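4. Ajuste de la balanza Restley (mesa o suelo)

Antes de empezar: batería cargada, plato puesto, nada encima. Si viene del almacén frío, dejar reposar 15 minutos.

4.1 Nivelar con las cuatro patas. Burbuja centrada.
4.2 Pulsar ON y esperar el cero. No tocar la mesa mientras cuenta.
4.3 Mantener TARA hasta oir dos pitidos.

Nota: si sale E-2, repetir desde 4.1. Casi siempre es una pata floja.

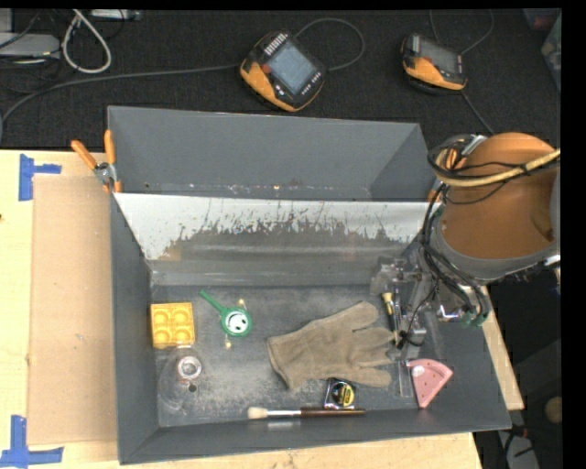

4.4 Poner la pesa patrón en el centro del plato. Tiene que marcar 1.136 g. Si no, CAL y otra vez.
4.5 Guardar con OK. La pantalla parpadea y vuelve a cero.
4.6 Apuntar el número de serie en la hoja de Lumamgate, con fecha y firma.

PRECAUCIÓN: no cargar más de 1.624 g. La célula se daña y eso no lo cubre la garantia.

Limpieza: paño seco, sin alcohol. El plato sale tirando hacia arriba, recto.

Recambios (pata, plato, adaptador): pedir a Ntombi Ntuli, Naltport, extensión 149. Antes de las 13:00 sale el mismo día.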